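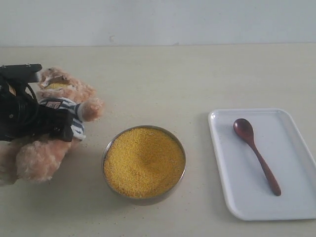 Progress report to the Standen Fund
Comfort Bears and Play Trays, first half of the grant year
Submitted by Lorena Carrasco, 23 May 2024

Dear Amarachi,

I'm so glad to be writing this one! When we talked at the start of the grant, the bears were a line in a budget and the play trays were a sketch on the back of an envelope. Both are now out with families, and the Yusuf Room (our big table room, which you haven't seen since the new shelves went in) has become a very busy place.

What the grant has paid for so far

The Fund awarded us 500 dollars for sweater yarn and patches and a further 300 for bowls, dry fillers and storage tubs. We have spent all of the yarn money and most of the other. The remainder is set aside for replacement filler, which we go through faster than I budgeted for. Small children love to pour, and a good deal of what they pour ends up in the rug.

The bears

To date 32 bears have gone home with children. Every bear is dressed before it leaves us, and the dressing has turned out to be the part everyone wants to do. Blue and white stripes are the clear favorite. Our knitters started with a thin yarn that looked lovely and took forever, so we moved to a chunkier knit where the stitches are big enough for small fingers to find and follow. Several parents told us their child strokes the sweater in the car, or at bedtime, and one little girl will only have the bear put down facing her so she can see the patch.

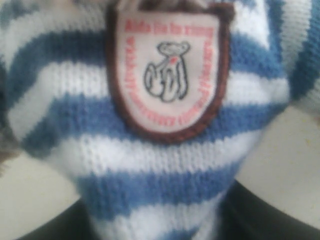
Getting the patches on straight took some practice. A stretchy knit moves under the needle, and on the first few the patch slid off to one side once the sweater was pulled over a round tummy. We now put the sweater on the bear first, pin the patch high on the chest, and sew it in place there. It's slower, but the results are so much better that I wouldn't go back. The shield shape is a nice one to sew too, with a thick border that hides a wobbly stitch.

The play trays

The tray sessions run with a steel bowl, a scoop and a dry filler, and a bear at the table for company. The bear was Forkov's idea (our Saturday partner group, who lend us their play leader) and it works beautifully with shy children. They feed the bear before they'll say a word to a grown-up. We tried plastic bowls early on and switched to stainless steel, which wipes clean in seconds and makes a wonderful noise when the grains go in.

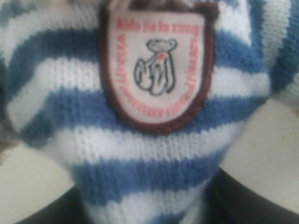 Washing has been our other big lesson. The sweaters come off and go through on a cool cycle in a mesh bag, then dry flat on the rack by the window. The bears themselves get a surface clean and a good brushing, and long fur takes much more brushing than short. I'd like to buy 2 proper pet brushes out of the remaining money, if you're happy with that.

What comes next

In July we start sessions at the Gandix site, with their own set of bowls and a tub of dressed bears ready to go. The knitters have already begun, and they're asking for a second color to try alongside the blue. I've said yes to green!

I'll send receipts separately. Please do come and see a session before the summer if you can. Wear something you don't mind getting grains in.

With warm thanks,
Lorena Carrasco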